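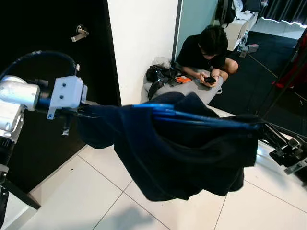
A dark navy garment held in the blue-coated fingers of a robotic gripper.

GRETBRIDGE, 17th September. Clikitz has opened orders for its garment handling package and published a planning guide for laundries, rental firms and clothing resale businesses that are setting equipment budgets for next year.

The package covers two arms, grippers, a wrist camera and control software. Buyers can order it outright or lease it through Drarari, the company's finance and service partner. Leases begin at $2,401 per month, with installation billed separately. Spare gripper fingers are sold in pairs and should be budgeted as a consumable.

Clothing remains one of the harder items to price an automation project around. A knitted garment folds over on itself and twists when it hangs, and cycle times vary with size and weight. The guide asks buyers to sort their own stock by fabric before requesting a quote, and to send samples of the worst items along with the easy ones.

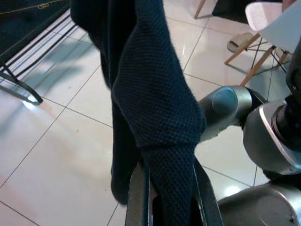

Quotes will be based on those samples. Clikitz will run each set at its Gretbridge site and return a written report with cycle times, the number of failed picks and the floor space required. The trial fee is $730, credited against any order placed before the end of April.

The guide also includes a worksheet for costs that are often left out of a first budget: power, guarding, staff training and downtime during installation. It draws on a pilot at Gwynne, a uniform rental business, where 1,407 garments were handled during the trial period.

The planning guide is free on request from the Clikitz sales office. Trial places are limited and will be assigned in order of booking.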